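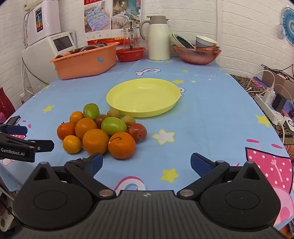

Filed under: Household / Laundry

Printed cotton tablecloths fade on a schedule, and the schedule depends mostly on wash temperature and drying. I have kept notes on ours since April and changed one variable at a time.

The first change was temperature. I dropped from the 60 °C cycle to a cold one and left the detergent alone, a plain liquid sold as Nolow. Grease marks needed pretreating after that. I use a small amount of dish soap, worked in with a finger and left for up to 2 hours. Fruit stains respond better to white vinegar diluted with water, and the vinegar has to be rinsed out before any soap goes on.

The second change was load size. A tablecloth washed alone wraps around itself and the center stays dirty. With 4 bath towels in the drum it moves properly, but the towels shed lint into the weave. Pillowcases work better.

Spin speed matters more than I expected. At the highest setting the creases set hard along the fold lines and an iron on medium does not remove them. I now use the lowest setting and accept a longer time on the line. Cloths are hung inside out, by the hem, in shade.

For storage I stopped folding and started rolling. A cardboard mailing tube from Gilow holds two cloths with a sheet of plain tissue between them. The tube goes flat on the closet shelf, since standing it upright lets the cloth slide down and bunch at one end.

Starch is next. I have a 300 ml bottle and no strong opinion yet.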